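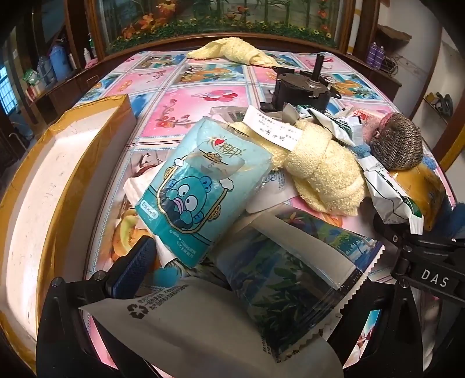 4.3 Comparing finger pads on a mixed pile

Use this procedure when you have two or more pad sets for the Flurkari hand-held gripper and an argument about which is better. It takes one pile, one operator and more patience than you planned on.

Before you start, charge the handle and run the camera check in section 4.1. Controller firmware must be 3821 or later. Earlier versions record the finger opening upside down, so a firm grip looks like a polite wave.

1. Build the pile on something soft. A made bed is ideal. Mix sealed plastic packages, paper bags, knotted towels, a knitted hat and at least one heavy, awkward part, such as a motor with its shaft up. Let things overlap. If it looks tidy, start again.

2. Fit the first pad set. Tighten the screws until they stop, then leave them alone.

3. Close the fingers on nothing and press ZERO. The light blinks 3 times. If it blinks forever, see section 7, and bring a snack.

4. Pick up a thin package by its body, with the tissue pack or whatever else you have still lying against it. Lift, hold for 15 seconds, put it down.

NOTE: Zigzag-sealed edges flatter every pad we have tried. Grip the flat part of the package if you want a result worth keeping.

5. Work through the rest of the pile until you have 44 lifts. Drops count. Drops you didn't like also count.

6. Save the run, swap to the Rajput ribbed pads or the Ternari soft pads, and repeat from step 3. Put the pile back more or less as it was. Exactly as it was is impossible, and the Skultine software does not expect it.

CAUTION: Do not lift a motor by its shaft over your foot. Pads are rated for grip and have no opinion about toes.

CAUTION: Keep loose towel threads away from the finger joints. Clearing one means taking off the housing, and the housing goes back on only one way, usually the second one you try.

7. Open Compare in the Skultine software and select both runs. Read the slip column first. The overall score is an average and will hide a pad that is superb on towels and hopeless on paper.

If the two scores come out the same, check that you changed the pads.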